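Bench notebook, shared workshop, two-arm table
Monday

Task: belt out of the shorts, both arms, no hand on the fabric once the run starts. Shorts flat on the table, legs pointing away from the arms, buckle at the front.

Changes from the last entry:
Gripper closing force down one step on both sides. The old setting left marks in the leather.
Wrist camera exposure locked. Auto exposure was hunting each time the ceiling tubes came into view.
Left arm home pose moved outboard so the elbow clears the table edge.
Kullstead controller firmware unchanged.

Started at 9:40 with the exposure check. Lifted the wrist to a high pose with the strap hanging off the denim and saved one image before moving on.
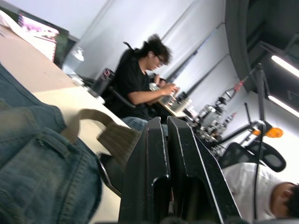 Exposure lock holds. With auto on, the denim went nearly black as soon as the wrist tilted up, and the edge detector lost the stitching. With the lock the seam lines stay readable, and the ribbed edge of the strap is sharp enough to fit a line to. The tubes at the upper right still burn out to white, which costs nothing in the part of the image we use. I set the mask to drop everything past the fingertips. It needs redoing if anyone changes the finger plates.

Fingers: these are the long flat ones Mircea cut. Grip is fine on leather. On a single layer of denim they tend to take the layer below as well. A rounded tip might help, or a thinner one. Not today.

Belt runs. Method is the one from the whiteboard: one arm pinches the belt at the waist, the other holds close to the waistband so the shorts don't travel, pull, release, regrip. Pull stroke is short. Anything longer drags the shorts along and the stored table positions are no good after that.

Main trouble is the waistband. It bunches under the grippers and the next loop folds over on itself, so the belt has to go through a crease. Lowering the right gripper holds the fabric better and makes the crease worse. 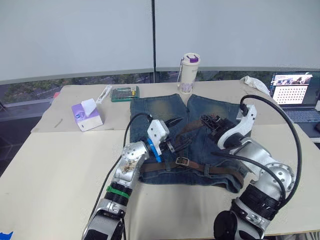
Gheorghița Pană thinks the right arm is holding in the wrong place altogether. Her suggestion, pencilled in the margin of the Rimen printout: press on the fabric beside the loop, leave the belt free, and let the left arm do all the pulling. Kazuhiro Miyazaki wrote under it that this needs a flat pad on one gripper and asked whether we want to give up pinching on that side. I don't, yet. The right side has to handle the buckle at the end of the sequence.

Tried a compromise. Right gripper opens 6 mm after the pull so the crease can relax, then closes again before the next stroke. Slower, but the waistband lies flatter. Kept it.

Cable notes. The right arm cable still stands up in a high arc when the wrist is low. It doesn't touch the belt in the poses used so far. The left one loops over its own arm and will catch on the gripper housing if joint 6 goes past its soft limit. Limit stays where it is. Ezequiel has Stametby clips in the drawer if we decide to tie it back.

Timing: controller loop at 500 Hz, no missed cycles logged. Best full sequence took roughly 11 minutes, most of it regrips.

Last item before lunch was the buckle hold. The right gripper takes the buckle together with the dark end of the belt, near the waistband, and the left holds the strap out on the table. Metal in flat fingers wants to rotate. Square approach only; at an angle it slips.

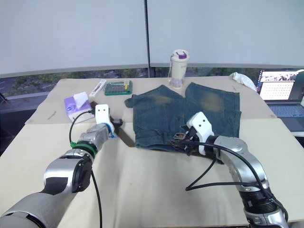

Open items

1. Rounded fingertip, one pair, same length as the present ones. Ask Mircea for the drawing.
2. Log gripper current during the pull so a crease shows up as a number.
3. Repeat with a stiffer belt. Mihăilă has one in the scrap box.
4. Decide on the pad. Gheorghița and Kazuhiro to sketch it, I'll print it.
5. Teodor wants the table seam taken out of the edge fit. It gets picked up as a belt edge when the strap lies nearly parallel to it. Half done, branch not merged.

Arms parked at home pose, brakes on. Config saved as belt_2.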